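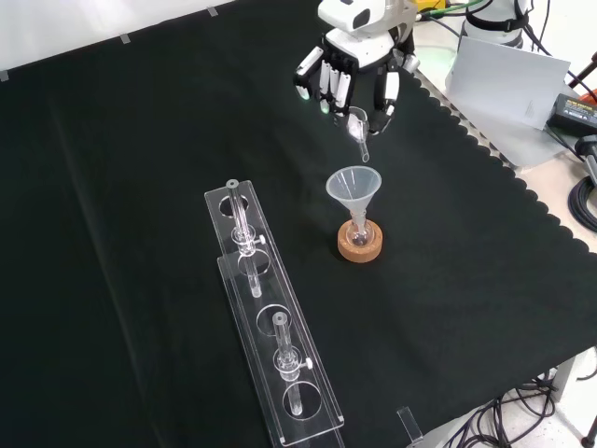
Refilling small bottles of essential oil, vanilla extract or fountain pen ink goes wrong mostly at the neck. Liquid goes in, air has to come out, and if both are using the same narrow opening you get a bubble, a burp and a stain. The fix is a funnel with a stem thinner than the neck it sits in. A wide mouth helps too, like the white plastic one over the little flask, and a flask with a round bottom wants a cork ring under it the same way. Flat bottles can stand on a folded towel.

What you need

A small funnel
A clean bottle with a cap that seals
Paper towels
A tray with a rim
A label and a pencil

Steps

1. Wash the bottle in hot water with a drop of dish soap. Rinse until you can't smell the soap and let it dry upside down overnight. Water left in an oil bottle will cloud the oil.

2. Put the bottle on the tray and set the funnel in the neck. If it fits tight, lift it slightly as you pour, or slip a toothpick alongside the stem so air can get out.

3. Pour slowly. Stop when the level reaches the shoulder of the bottle — not the neck. Oils swell a little in a warm room.

4. Wait until the last drops fall before you lift the funnel out. Wipe the threads dry, then cap.

5. Write the contents and the month on the label. Mine say "Vanilla, May 2023". Pencil doesn't run if the bottle leaks.

Thick liquids

Honey and castor oil may take about 2 minutes to clear the stem. Stand the closed jar in warm tap water first. Don't use the microwave.

Lorcan Fahy wrote in to ask about ink. Keep a separate funnel for it, and rinse it in cold water right after use.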